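Teaching by Hand at Wandard: An Interview With the Head of Demonstration

Wandard opened its demonstration program in July with a single worktable and a short list of household tasks. The program now holds 2,051 accepted recordings. Its head of demonstration spoke with this newsletter on the understanding that staff members would not be named.

The company began with remote control, in which an operator moved a pair of robot arms from a separate desk. According to the head of demonstration, the method suited rigid objects and served poorly for cloth and straps. "Our operators were skilled, but they could not feel the material pull back," the head said. "A task that takes a person a moment at home became a long negotiation." The program then moved to hand-held grippers, which a person carries directly to the work. Bags and the racks they hang on have occupied much of the team's time.

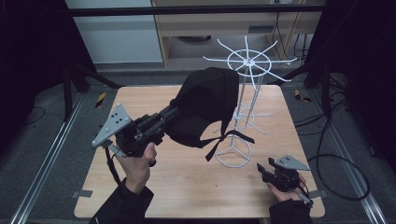
How long does a new demonstrator train before recordings are kept?

"Each person completes 200 practice attempts, and we keep none of them. After that a reviewer watches the first full session before anything enters the library."

The head of demonstration described review as the slowest part of the work. Reviewers at the Hiralley office reject any recording in which the demonstrator moves faster than an arm could follow, or turns a wrist into a position the arm cannot reach. In the most recent group of 300 recordings, 234 were accepted. The head regards that share as satisfactory for soft goods and expects it to be lower for the next set of tasks.

Small mistakes are treated differently. If a strap slips and the demonstrator picks it up again, the recording is usually kept. "We want the recovery in the library," the head said. "A robot that has only been shown clean attempts has no idea what to do after a bad one."

Straps and buckles remain a particular concern. They fold, twist and hide behind other fabric, and demonstrators are asked to take hold of them close to where they will be needed.
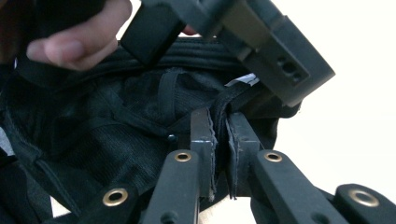

The same instruction appears in the written guide prepared with Hellström, a partner in the program, which runs to several pages on grip alone. Demonstrators are told to close the fingers fully, pause, and only then lift. The head of demonstration acknowledged that the pause feels unnatural and that experienced staff tend to drop it late in the day. Sessions now end at 3 p.m. for that reason.

Remote control has been kept for one purpose. When a trained robot stalls during a trial, an operator takes over through the Pistent console, finishes the task and hands control back. Those corrections are stored separately, and the company has not decided whether to combine them with the hand-held recordings. A trial of the combined set is planned for the spring.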